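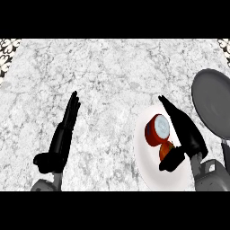

3.2 Setting up and looking after the simulated kitchen cell

Figure 4. The two-armed kitchen cell in simulation, with the left hand clear of the work and the right hand over the plate.

We should like to spend a little longer on the cell itself than is usual in a paper of this kind, partly out of fondness for it (we have lived with it through a whole winter!) and partly in the hope of sparing the next group some of our trouble. The cell is built in the Palomus simulator and has two arms reaching over a marble worktop, each ending in a black hand with long fingers. The tableware comes from the Kiletti set of household models, and in Figure 4 the plate holds a red cylinder on its side and a small orange item just below it, with a frying pan at the far right. The marble is a busy one, full of grey veins and speckles, and we kept it that way on purpose so that the vision model would not get used to a plain background.

Most of our early difficulties came from the hands. The thumb on each is driven by its own joint, and with the stiffness values we began with it would sink a little way into whatever it touched and then spring out again, sending small items across the worktop in a manner that was funny the first few times. We lowered the thumb stiffness, shortened the physics step and re-fitted the collision shapes with Flatance, a small in-house tool which flattens each finger pad into a handful of simple solids. The fitting has to be done again every time a hand model is changed, and we forgot this more than once – the symptom is a grasp that looks sound and then slides.

Before each batch of trials we run what we call the Thygesen check, after the building where we first wrote it. Both arms go to their rest poses, each finger is closed and opened in turn, and the joint readings are compared with a stored reference. Any hand that fails is reloaded from file and checked again. The whole routine is 382 lines of script and adds very little to a night's running.

Of the 2000 trials started in December, 1489 ran to the end without any step being repeated. A further 98 were stopped by the check before the arms had left their rest poses, nearly all of them on the right-hand side, where a wrist offset had been typed in with the wrong sign. We have left those trials in the released logs, marked as such, and the corrected offset is given with the other cell settings in Appendix B. The remaining trials were finished after one or more repeated steps and are treated separately in Section 4.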